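Fluro 빈 피킹 키트 자주 묻는 질문

Getasness에서 판매하는 Fluro 키트에 대해 구매 전후로 많이 들어오는 질문을 모았습니다. 최종 수정일은 2022년 1월 20일 목요일입니다.

Fluro는 어떤 제품인가요?
상자 안에 흩어져 있는 부품을 로봇으로 하나씩 집어내는 작업을 연습하고 시험하기 위한 키트입니다. 그리퍼, 손목 장착부, 배선 세트와 제어 소프트웨어 Rana로 구성됩니다. 로봇 팔은 포함되지 않습니다.

이미 쓰고 있는 로봇 팔에 달 수 있나요?
손목 플랜지 규격이 맞으면 가능합니다. 주문서에 제조사와 모델명을 적어 주시면 맞는 어댑터를 골라 보내 드립니다. 목록에 없는 모델은 어댑터를 따로 제작하며, 이 경우 납기가 16일 늘어납니다.

상자는 어떤 것을 써야 하나요?
바닥이 평평하고 움직이지 않게 고정할 수 있는 상자면 됩니다. 금속 상자를 권장합니다. 작업대에 볼트로 고정하기 어려우면 C클램프로 가장자리를 물려도 됩니다. 흠집이나 얼룩이 있는 중고 상자도 바닥이 휘지 않았다면 사용할 수 있습니다.

처음에는 어떤 물건으로 시험하는 것이 좋나요?
모양이 단순한 나무 블록으로 시작하십시오. 색이 두 가지 정도면 분류 작업까지 이어서 시험할 수 있습니다. 블록끼리 조금 겹치거나 벽 가까이에 놓인 상태도 시험에 넣는 것이 좋습니다.
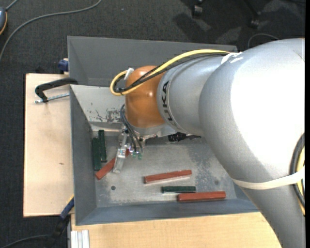 소프트웨어 Rana의 사용료는 따로 내야 하나요?
키트 가격에 1년 사용권이 들어 있습니다. 그 뒤에는 해마다 갱신하며, 갱신하지 않아도 마지막으로 설치한 버전은 계속 쓸 수 있습니다.

그리퍼 손가락은 얼마나 자주 교체하나요?
작업물에 따라 다릅니다. 나무 블록 기준으로는 약 1,000회 집기마다 끝부분을 점검하고, 금이 가거나 끝이 닳았으면 교체하십시오. 교체용 손가락의 주문 번호는 654입니다.

배선은 어떻게 정리해야 하나요?
팔을 따라 케이블을 올리고 손목 근처에서 클립으로 잡아 줍니다. 손목이 끝까지 돌아갈 만큼 여유를 남겨야 합니다. 설치 후 저속으로 전체 동작 범위를 한 번 돌려 보고 당기는 곳이 있으면 클립 위치를 옮기십시오.

설치를 맡길 수도 있나요?
네. 국내 설치는 협력사 Renilside가 담당합니다. 방문 전에 작업대 치수와 전원 위치를 알려 주셔야 합니다. 안전 울타리 공사는 설치 범위에 들어가지 않습니다.

반품 조건은 어떻게 되나요?
수령 후 7일 안에 신청하시면 됩니다. 별도 제작한 어댑터와 포장을 뜯은 손가락은 반품되지 않습니다.

다음 업데이트는 언제 나오나요?
Rana의 다음 버전은 5월에 배포할 예정입니다. 사용권이 남아 있는 고객은 추가 비용 없이 받을 수 있습니다.

여기에 없는 질문은 어디에 하면 되나요?
주문 번호와 함께 문의 양식을 보내 주십시오. 기술 문의는 Sneha Nishad가 담당합니다.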